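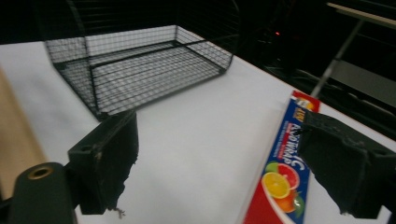
According to Emese Szabó, the Sandoreck is best understood as a recording tool that happens to have fingers, and buyers who expect a finished robot hand will be disappointed. Warnora, the manufacturer, describes it as a hand-held gripper kit for collecting manipulation data on household goods.

The kit consists of a two-finger gripper with a camera mount, a charger and a license for the Skulau logging software. Finger position and video are stored on one clock. A full charge covers some 200 short recordings. The gripper weighs 492 grams without the camera.

Variants

The base model is sold in green plastic with threaded inserts for accessories. The Lu variant, introduced in July, adds a force sensor in each finger and raises the weight to 1,374 grams with its battery pack. Fingers are replaceable and rated for 1,000 closures per set.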